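Tralby-Liste – Räume und Ausstattung
Kategorie: Raumnutzung / Möbel & Kleinkram
Seite drucken | Per E-Mail weiterleiten
Suchbegriff eingeben Archiv durchsuchen Los

Betreff: Re: Lange Tische im Gruppenraum
Von: Isabelle Girard
Datum: 4. September 2025

Hallo Leif, hallo alle,

Leif Strand schrieb:
> Im März hatten wir vereinbart, dass die langen Tische an der
> Wand bleiben und abends abgeräumt werden. Gilt das noch?
> Ich finde morgens regelmäßig Flaschen und Taschen darauf.
> Außerdem würde ich gern einen dritten Tisch bestellen, Finano
> hat den gleichen noch für 400 Euro, Platte 13 Millimeter
> dicker als bei unseren.
> Leif

Ja, die Vereinbarung gilt noch. Der Aushang dazu ist beim Streichen abgenommen und nicht wieder aufgehängt worden. Ich drucke ihn neu aus.

Zum dritten Tisch: Bitte noch nicht bestellen. Für Möbel haben wir in diesem Jahr 3.417 Euro ausgegeben, vorgesehen waren 3.000. Rhonda Perron hat außerdem noch einen Tisch im Lager von Enus stehen, den wir leihen könnten. Die Beine müssten nachgezogen werden, sonst ist er in Ordnung. Ye-rin hat den Schlüssel.

Bei den Flaschen schlage ich vor: Name drauf, mit Filzstift auf den Deckel oder das Etikett. Was abends ohne Namen auf dem Tisch steht, wird ausgeleert und kommt ins Pfand.

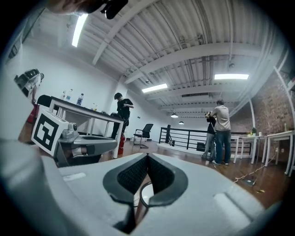

Tagsüber dürfen Getränke auf der schwarzen Platte stehen, dagegen hat niemand etwas. Man sieht darauf allerdings jeden Rand, also bitte einmal feucht nachwischen – kein Glasreiniger, der macht Schlieren. Taschen gehören an die Haken im Flur. Die Stühle werden abends herangeschoben.

Der Feuerlöscher am Tischbein muss frei zugänglich bleiben. Lucie Kowalchuk fragt wegen einer Wandhalterung nach, bis dahin bitte nichts davorstellen.

Wenn jemand den Tisch bei Enus mit abholen kann, bitte direkt bei Rhonda melden. Zu zweit geht das gut, ein Kombi reicht.

Viele Grüße
Isabelle

Vorherige Nachricht drucken | Diese Nachricht per E-Mail senden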